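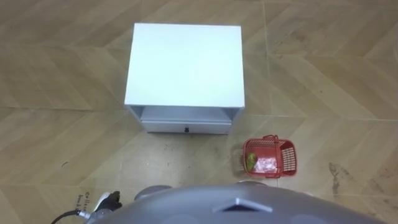

Open day at the Sesutcombe workshop

Members who missed the Trava open day on 22 November 2025 can still book a place on the next one, in April. The doors were open all afternoon and 184 people signed in, up from 89 the year before.

Most visitors went first to the household robot. It has two arms and works at floor level in a room laid out with ordinary things: a white bedside-style cabinet with a drawer, and a red plastic basket holding a piece of fruit and a crumpled bag. The Trava team explained that drawers with small knobs take a lot of practice, as do thin plastic bags, which change shape every time they are gripped. They have logged 2982 practice runs so far this year.

Questions from the floor were mainly about price and safety. There is no plan to sell the robot yet. Talks by Nilsuwan and Gernier followed in the upstairs room, with tea afterwards.

Places for April are free but must be booked at the front desk.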